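Resulano Student Robotics Club
Progress report to the Drestitlow Fund
Sep 4, 2025

Summary

The club is in very good shape and we are keen to tell you about it. We have 17 regular members, the hand-held grippers your grant paid for are in use every session, and the tidying-up task we promised in our application is well under way. One part of the plan has slipped (the second arm, see below) and we would like to move a small sum between budget lines.

What we have been doing

Spring term went mostly on learning to use the grippers properly. It sounds easy, because you just hold the thing and pick objects up with it, but the recordings are only useful if you move smoothly and keep the marker cube where the cameras can find it. Our first batch was pretty rough. Members rushed, turned their wrists too far and dropped things between takes, and we threw most of it away. The second batch was far better, and by the end of June we had 686 recordings that passed our own checks. We are really proud of that number!

Members work in pairs, one on the gripper and one keeping the log, and they swap halfway through. Several who joined for the programming have become very good at the handling side, and a few who said they would never touch code are now writing the scripts that sort the recordings. The older students wrote a short guide for newcomers over the summer, and it has already saved us a lot of repeated explaining.

The Demchenko task

This is our name for the tidying-up exercise: pick up small parts from a table and put them in the right tray. The first trained version on the club's arm managed large parts fairly well and was hopeless with anything thin. We changed the finger pads, recorded more examples of thin parts, and the July version is a clear step forward. It still hesitates when two parts are touching, so that is where the autumn recordings will go.

What has slipped

The second arm was meant to arrive before the holidays. The supplier has moved the date twice and now says October. We have used the wait to build its stand and to work through the safety training, so members can start as soon as it comes.

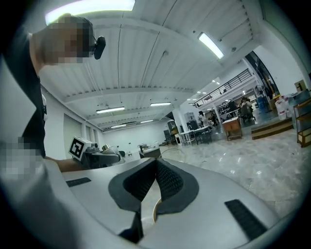
We would also like your agreement to move the unspent travel money into spares. Finger pads wear out faster than we budgeted for, and we need more cable and a couple of spare battery packs. The total grant would stay the same.

Next steps

The Skodov Student Challenge is in November and we have entered 2 teams. One will run the Demchenko task as it stands and the other will try it with mixed trays, a much harder version that the members picked themselves. Before then we plan a practice day with timed runs, and you would be most welcome to come along and have a go with a gripper. Our next report will follow the competition, with the results and updated accounts.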